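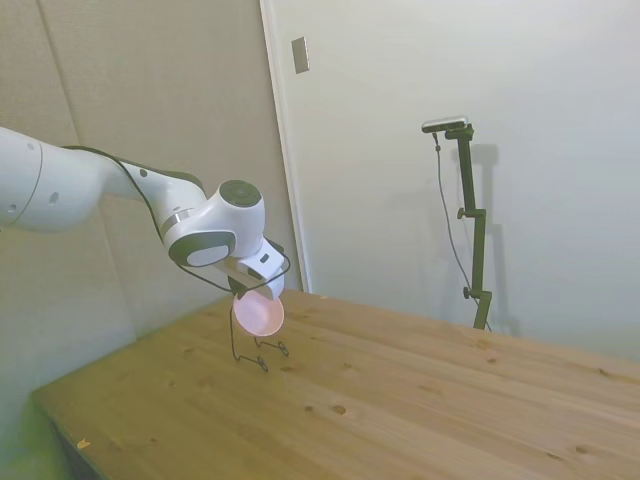 From: Sena Aidoo
To: Terncombe robotics club list
Subject: Re: Bowl task - what do we count as a placement?

Delali Quansah wrote:

> Before we run the next set I'd like us to agree on scoring.
> Last time two people had the sheet and they marked it
> differently. One gave a point if the bowl was on the stand
> when the gripper opened. The other wanted it to stay there.
> Also, can somebody tell me if we are still using the wire
> stand for the Acheampong round, or going back to the flat
> tray? The team doing the approach path needs to know.
>
> Delali

Hi Delali, hi all,

Wire stand. I asked at the last meeting and the people running the Acheampong round want the same object set all the way through, so the tray is out for this term. You can take it off the Clitero parts list.

On scoring, I'd go with the stricter version. The bowl has to stay on the stand for 3 seconds after the gripper lets go and the arm has backed off. If the stand moves but the bowl stays up, it still counts. If it drops onto the table it's a zero, even if it lands right side up.

We do 10 attempts per team. Write down every one, including the ones where you hit stop. In the July session one team turned in 9 and we never found out what happened to the other, so I had to leave them out of the table.

A few things about the approach, mostly for the newer people:

The pink bowl is shallow and it tilts in the grip. If you come straight down with the tilt you were given, one side of the rim gets to the wire first and pushes the stand. Either level the wrist before you go down, or start with the low side and lower the rest after. Both have worked for us. I prefer leveling first, but it takes longer.

Check the cable before you rotate the wrist. It hangs in a loop near the gripper and the loop can dip lower than the gripper body. Ayo's script from last year didn't allow for that. If you are reusing it, add clearance on the way in.

Please don't move the camera pole. If you bump it, say so, and we'll redo the calibration before the next team starts.

Log files go in the Vekivent folder, one per attempt, with your team name first. Keep the delay after release at 2000 ms in the config. Some of you had it shorter and the arm was already leaving while the fingers were opening.

I have the new score sheet nearly done and will send it to the list tonight. Delali, could you look over the column headings before I print it?

Sena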